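The Width of a Cart

In Dedau, the building line was set by a donkey. The town's first street ordinance required that two loaded carts be able to pass without anyone swearing, and the surveyors took this seriously enough to borrow the carts. The swearing went unrecorded.

The result is the old quarter as it stands, 15 crooked lanes that fire engines refuse on principle. Later councils widened what they could. Bandara Street lost its front gardens, then its pavements, and finally the bakery that had been the main reason for walking down it.
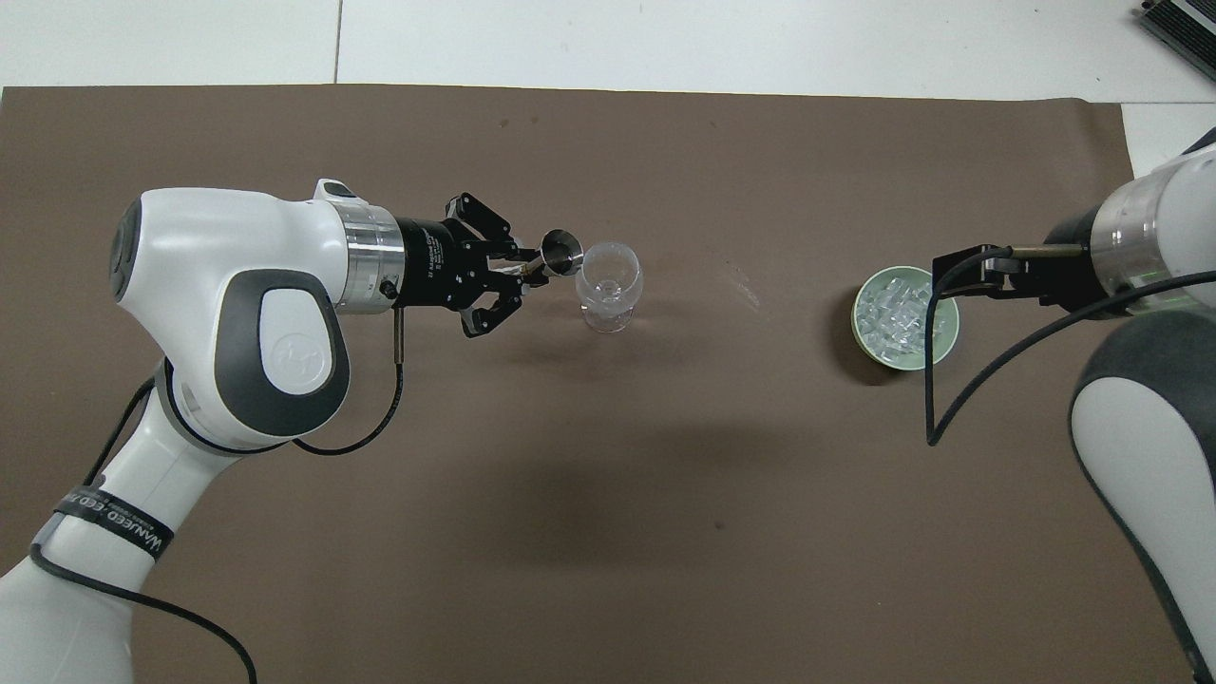 Moushumi Khondokar, who has spent six years mapping the town's setbacks, blames the 788 plots drawn up after the railway came. Each was to keep four metres clear at the front, for light and air. Most owners agreed warmly and built a porch.

"A porch was held to be furniture," she says. "Then it got a roof, and a lodger."

The rule was redrafted last March, at some length. It now defines a porch, a step and a canopy, and leaves the lodger to the discretion of the planning office, which closes at noon on Fridays.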